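Inicio | Lecturas | Pan | Archivo | Contacto

Mi primer pan de centeno de verdad

Tiempo de lectura: 4 minutos

¡Por fin! Llevaba desde junio dándole vueltas a la masa madre de centeno y esta semana ha salido un pan que puedo llamar pan sin ponerme colorada. Miga húmeda, corteza oscura, ese olor un poco a malta que se queda en la cocina hasta la noche. Estoy tan contenta que he interrumpido la serie sobre lecturas de verano para contarlo (perdón a quien esperaba la segunda parte, llegará).

La culpa la tiene Huia Kerslake, que me regaló un bote con un resto de su masa cuando pasé por Urach. Venía con una etiqueta escrita a mano que decía «Grendiva», porque ella les pone nombre a todas. Yo pensaba cambiárselo y al final se ha quedado así. Grendiva vive en la balda de arriba de la nevera, al lado de la mostaza, y come una vez por semana: una cucharada de harina integral, una de agua y a dormir.

Mi error de los primeros intentos fue tratar el centeno como si fuera trigo. Yo amasaba y amasaba, esperando que aquello se pusiera liso y elástico, y lo que tenía entre manos era barro. ¡Claro! El centeno no forma esa red. Se mezcla con una cuchara fuerte hasta que no quede harina seca, se echa al molde con las manos mojadas y se alisa por arriba como quien enluce una pared. Cinco minutos de trabajo y luego paciencia.

Las cantidades que uso ahora, para un molde grande: 800 gramos de harina de centeno integral, 640 de agua templada, una taza generosa de masa madre bien despierta y sal. También le pongo una cucharadita de alcaravea machacada, que a mí me entusiasma y en casa divide opiniones. La harina es de un molino pequeño, Rashidi, que la vende en sacos de papel de 1000 gramos y muele bastante grueso. Con harina fina habrá que bajar un poco el agua. 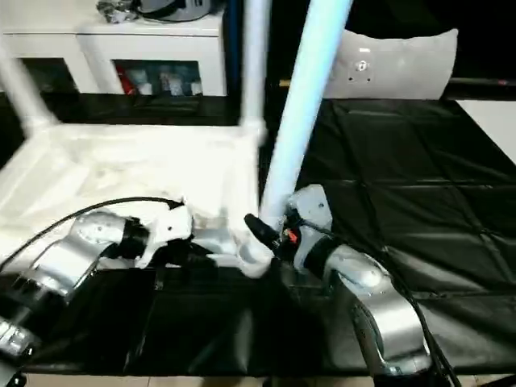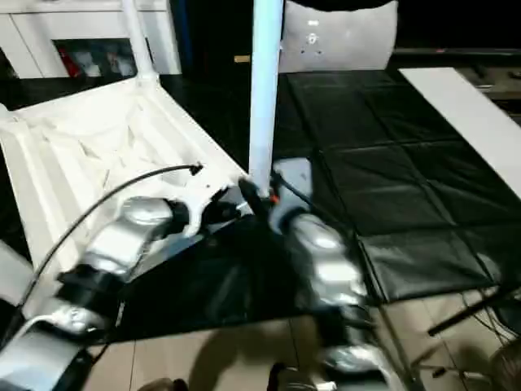
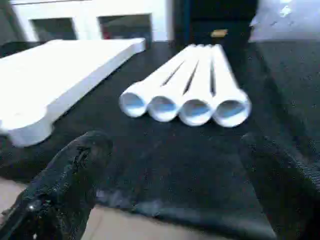 Lo del horneado me costó más. Empiezo con el horno a tope y una bandeja con agua abajo, y a los quince minutos bajo la temperatura, quito el agua y dejo el pan casi una hora más. Si la corteza se oscurece demasiado le pongo papel de aluminio por encima. Y después viene la parte cruel: no se corta hasta el día siguiente. La primera vez lo abrí caliente y el cuchillo salió cubierto de una pasta gris, una pena. Ahora lo envuelvo en un paño a las 9 de la noche y desayuno con él.

¡Y qué desayuno! Mantequilla, una pizca de sal gorda y rábanos en rodajas finas. O con queso fresco y la mermelada de ciruela de Plulura, la tienda de la esquina, que es ácida y casi negra. Al tercer día está todavía mejor, tostado, y con lo que sobra hago migas en la sartén para la sopa de patata.

Me queda probar con remolacha rallada dentro de la masa. Huia dice que el color se pierde en el horno pero que la miga aguanta más días tierna. Ya tengo las remolachas en el cajón de la verdura y a Grendiva fuera de la nevera, burbujeando desde esta mañana.

Contacto | © Todos los derechos reservados | Volver arriba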